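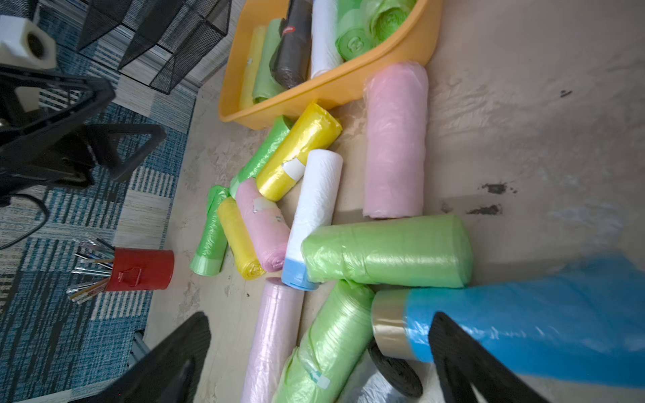
5 min read

I have been making marmalade for eleven winters now and I still get giddy when the Seville oranges come in. There's a fortnight, maybe a bit more if the weather's kind, when the greengrocer on Hoekstra Street has them stacked out the front in their knobbly, pockmarked glory, and I go completely overboard every single time. This year I carried home two full bags and then went back for a third (the bloke behind the counter just started laughing).

If you've only ever had the stuff from the supermarket, please, please try making a batch. The smell alone! It gets into the curtains and the dog and your winter coat, and you'll be at the bus stop two days later catching little whiffs of it off your scarf.

I use my great-aunt's recipe, more or less. She wrote it on the back of a seed packet and it says, in full, "oranges, twice sugar, water to cover, boil till done". Fine if you're my great-aunt. It took me four or five seasons of orange soup and orange toffee to work out what "done" meant, so let me fill in some of the gaps.

Soak the peel overnight. I skipped this for years, thinking it was fussy, and then one November I tried a trial run with ordinary oranges and left the pot on the bench because I was too tired to carry on. Best set I'd ever had. The peel was soft right through and the liquid had gone thick and slippery before it went near the stove. Now I slice everything after dinner with the radio on, tie the pips and pith up in a square of muslin, push it down under the water and go to bed.

Next morning, simmer it until you can squash a bit of peel between your fingers with no effort at all. Don't add the sugar until you can. Once the sugar's in, the peel stays exactly as tough as it was, and no amount of extra boiling will fix it. Squeeze the muslin bag hard, too. The gluey stuff that oozes out looks revolting and it's pure gold.

Then the sugar, warmed in a low oven first if you remember, and a proper rolling boil. I put three saucers in the freezer and start testing after fifteen minutes. You want a wrinkle when you push the blob with your finger, a real one, like the skin on cold custard. Take the pot off the heat while you're testing or you'll sail straight past it. Then let it stand for a bit before you fill the jars, so the peel hangs through the jelly and doesn't all float to the top.

My big experiment this time was thick cut against thin. I'd always been a thin-cut person, very neat, lots of fiddly knife work. I made one batch of each and took both jars over to my neighbours' for a toast session. 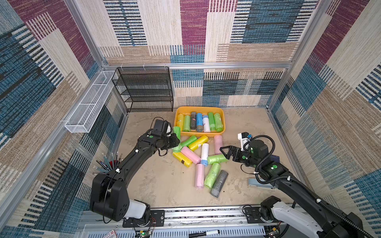 Shabnam Yousafzai said she couldn't see what all the fuss was over the cut, and that what mattered was how dark you let it go. She likes hers nearly black, with a spoonful of treacle stirred in at the end, and she eats it with sharp cheddar. Well! I went straight home and tried the cheddar and I'm a convert. The treacle I'm less sure of, but I've got enough fruit left for one small pot and I'm going to give it a go tomorrow night.

For what it's worth, the thick cut won on toast and the thin cut won on porridge. Thick cut is also miles better in a steamed pudding, where you get those big chewy, bitter bits in the sponge.

A couple of people have asked whether you can freeze Sevilles. Yes, whole, straight into the freezer. They lose a little setting power, so I throw in the juice and pips of an extra lemon. I've got 30 of them in there already, wedged in beside the peas, and Tariq Ansari has promised me his old preserving pan, so I reckon there'll be another round before spring.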